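Kindalix Update Teaches Two-Armed Robots to Stop Arguing Over the Cup

Kindalix, the Namport software shop, has released a new version of Farkas, its motion planner for pairs of robot arms. The headline feature is that the left arm now knows what the right arm is up to.

Earlier versions planned each arm separately and merged the results afterward, a method that worked well until both arms wanted the same cup. Then each would politely wait for the other. In one March run they waited for 13 minutes, which the log recorded as "nominal."

The new release plans both arms as a single problem and settles who goes first before anything moves. It also lets a grasp be revised partway through, using the wrist cameras, if a cup isn't quite where the planner believed it to be. Paavo Eskola, who leads planning at the company, said the work took two rewrites and a long argument about handles.

"A mug is a cylinder with an opinion on one side," he said. "Turn it upside down and even the cylinder part gets interesting."

The company's standard test is a tabletop with a tray of mugs, where the arms have to pick up, turn over and set down whatever they are given without clearing the rest of the tray in the process.

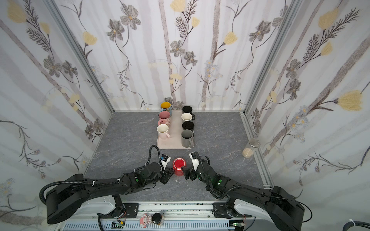

What the numbers say

Kindalix reports that Farkas finished 97 percent of its handovers over 200 trials. The rest are listed in the release notes under "other outcomes," a category that does not go into detail.

Sigrún Ladefoged, who runs the test bench at Clerkdale, an early customer, said replanning now takes almost 2 seconds – fine for mugs, less so for anything on a conveyor. She would also like error messages that name the arm at fault. At present the planner blames "arm."

A fix is planned for the next release.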